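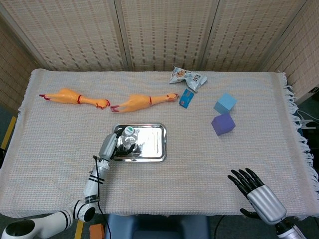 # Folding screen in a craft fair booth keeps tipping, and what to put on the table?

Posted 2022-03-08 in Markets & Small Selling

I have a 6 foot table at the Brosden indoor market every other weekend. I sell pet toys and some novelty stuff. The booth next to mine stores its boxes right behind my chair, so I bought a woven folding screen to block the view. It does that fine, but every time the side door opens the draft pushes it toward the table. Last time it leaned onto my back row and I had to hold it up with one hand while making change.

The rules at Brosden say nothing can be screwed, nailed or taped to the floor or walls. The screen weighs very little. I also can't bring much more in the car than I do now.

Second thing, I use a waffle cloth on the table. It's washable and things don't slide on it, but a woman who sells candles told me texture makes cheap items look cheaper. Should I switch to a flat cloth? I don't want to spend more than $200 on all of this together.
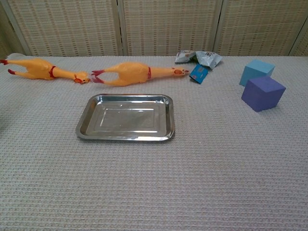 *Waffle cloth and woven screen, table set up*

I've looked at the Driltico banner stands, but I have no use for a banner.

**brackenhill_toys**

---

**Karthik Sivakumar**

I did indoor markets for nine years, mostly Clistisside and a few of the smaller halls. A woven screen will stand in a draft if you do two things.

First, don't open it out nearly flat. The flatter it is, the easier it goes over. Fold the panels into a zigzag so that each one sits at a good angle to the next. You lose some width, so you may need a screen with one more panel than you'd think. Bring the two end panels forward so they wrap the corners of the table a little. That also cuts the draft coming in from the side.

Second, put weight at the bottom. I used long narrow bags made from old jeans legs, filled with play sand and sewn shut at both ends. Lay one across the foot of each panel on the back side where customers won't see it. Mine were 8 pounds each and I used four. If you don't want to haul sand, take empty water jugs with handles and fill them at the hall. Tie the handles to the bottom rail with cord. Empty them before you pack up, and check the caps, since a leak on a gym floor will get you a talk from the manager.

If the frame has a rail you can get a clamp around, you can also clamp it to the back edge of the table with two spring clamps. Put a scrap of felt under the jaws. Only do this if the table itself is heavy. With a light folding table the screen can drag it.

On the cloth, I would keep what you have. Pale and plain is good for bright items. What looks cheap is a cloth that stops halfway down and shows your bins. Get one long enough to reach the floor in front, and pin the corners so no one steps on it.

None of this should come near $200. I spent under $40.

---

**marketmom_dee**

Zip ties and a broom handle. Run it along the bottom. Works for me

---

**oldpines**

Ask the hall before you buy anything. At Rathnayake they made me take my screen down because it had no fire label. Woven stuff especially. They wanted the paper that came with it and I had thrown it out. Might be different where you are.

Also a flat cloth shows every crease. I went back to a textured one after two shows and I don't iron anymore.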